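Equipment Planner, Robotic Handling Stations
Jitico - Lanwood site
Full time, permanent
Reference 585

Jitico runs robot stations that pick, sort and repack small electronic parts. We are looking for an equipment planner to take over the purchasing plan and the capital budget for the Lanwood hall. The post reports to the operations lead and sits with the engineering group, two doors from the hall.

Background

The hall currently has a mix of station types. Some were bought complete, others were put together from an arm, a gripper and a table ordered separately. Spare parts for the two groups are not interchangeable and are held under different part numbers, in some cases under several. The next expansion, Darurero, adds 16 stations and is meant to use one standard build throughout. The budget for it has been approved in outline. The detailed equipment list has not been written, and writing it is the first task of this post.

Most of the parts we handle arrive in film or antistatic bags. Bagged parts are hard on grippers: the film creases, shines under the ceiling lights and slips between the fingers. Fingertips are therefore a consumable in our budget and are planned per station and per quarter. Wrist cameras, cables and connectors are planned in the same way. 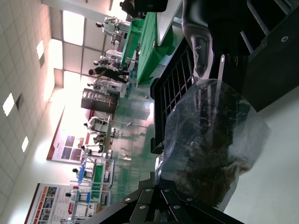

Lead times are the main constraint. Arms are quoted at two to five months, controllers sometimes longer, and grippers usually ship from stock unless a custom finger is needed. Tables, racks and bins come from local suppliers and can be ordered late. The planner is expected to keep one schedule that shows all of this, with order dates worked back from the date each station has to be running.

What you will do

1. Write and maintain the standard equipment list for a station: arm, gripper, fingers, brackets, cameras, cabling, work surface, racks, bins and safety items.

2. Request and compare quotes. Comparisons must include delivery, setup, training, service terms and the cost of spare parts over five years. Purchase price alone is not accepted as a basis for a decision.

3. Plan fixtures and containers together with the engineers. Slotted racks for expansion cards, for instance, have to suit the bracket, the slot spacing and the space the gripper fingers need on either side. A cheap rack with the wrong spacing costs more in rework than it saves.

4. Set minimum stock for wear parts. The site orders about 3000 separate line items a year and a large share of these are rush orders. We want that share brought down.

5. Manage trial equipment. Loan units come with return dates, and missed return dates have been invoiced to us in the past.

6. Plan the supply of practice parts. Each new station needs its own set of boards, cards, boxes and bags for setup and testing. Cartons and antistatic bags wear out with repeated handling and must be replaced on a schedule - they are cheap, but a station without them stands still.

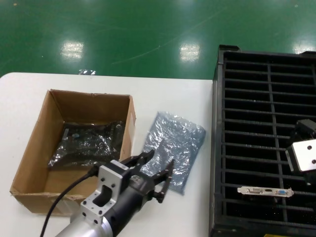

What we ask for

Three years or more in equipment purchasing, production planning or a similar technical role.

Ability to read a mechanical drawing and a payload table, and to notice when a quote does not match either.

Good spreadsheet skills. Experience with a purchasing system is useful, but ours is old and will have to be learned on the job in any case.

Basic knowledge of static-safe handling. Training is given if you lack the certificate.

Clear written English. Much of the work is correspondence with suppliers.

Programming is not required. Experience with robot arms is welcome and will be considered in place of one year of purchasing experience.

Terms

40 hours a week, day shift. One day a week from home is possible after the trial period. The work includes time on the hall floor, and closed shoes are required there. Two or three supplier visits a year, mostly within driving distance. Every second month there is a stock review at our Whitfield warehouse, which takes a full day.

The planner may approve single orders up to $2000. Orders above that need a second signature from the operations lead.

How to apply

Send a resume and a cover letter of no more than one page, quoting the reference number. Please also attach a short cost comparison or equipment plan you have written, with prices and supplier names removed if necessary. Applications without this attachment will be read last.

Closing date: 28th November. Interviews are held at the Lanwood site and include a one-hour exercise in which you review two quotes for the same gripper and list the questions you would send back to each supplier. Travel costs are refunded against receipts.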